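Chapter 9
Setting Out: The Work Before the Drinks

Think of the last time you made something cold and fizzy for a crowd. Was the scoop where you wanted it? Good setting out is one of the great pleasures of kitchen work, and it can be learned in an afternoon! Kgomotso Masilela ran the summer bar at Holtholm on a single table and served up to 90 glasses before lunch.

In this chapter you'll plan a table of your own. Ice goes in a bowl with its scoop, fruit stays by the board (lemon slices, a whole lime), and cups wait in their rack until they're called for.

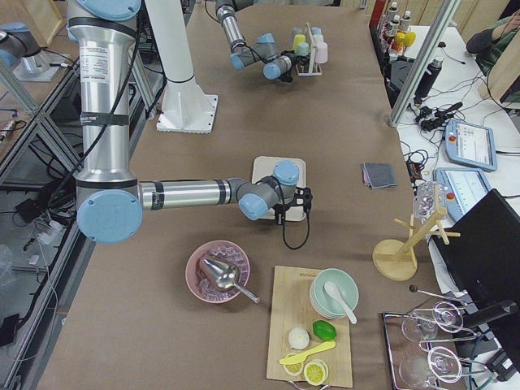
9.1 Ice first

Ice sets the pace for everything else, so we begin there. Fill your bowl last, keep the scoop's handle pointing towards your working hand, and never dip a glass straight into the ice.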